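Llevaba tiempo buscando una mesa de trabajo para el cuarto del fondo y al final, después de darle muchísimas vueltas (mi marido ya no podía más), me decidí por la Brerell de Sandberg, la de madera clara. La uso desde mayo, así que creo que ya puedo opinar con algo de fundamento.
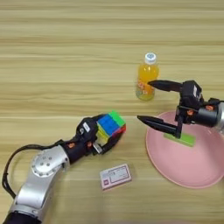
El montaje me llevó una tarde entera, con café y merienda de por medio. Las instrucciones son claras, aunque las patas conviene ponerlas entre dos – mi amiga Adwoa vino a sujetármelas y todavía me lo recuerda. Una vez apretado todo, no cojea nada, y eso que el suelo de mi casa es de los antiguos.

Lo que más me gusta es la veta, que da mucha calidez y disimula las migas. Lo que menos, el cajón: es estrechito y se atasca si lo cargas. Yo le pasé un poco de cera de vela por las guías y ha mejorado bastante.
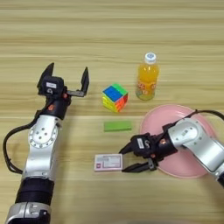 ¿Hace falta barnizarla? Viene ya protegida de fábrica, pero yo le doy una mano fina de aceite cuando la noto apagada y queda preciosa.

De precio, pagué 100 euros en rebajas y me parece muy bien pagada. Si tenéis sitio, coged la grande, ¡que luego siempre falta mesa!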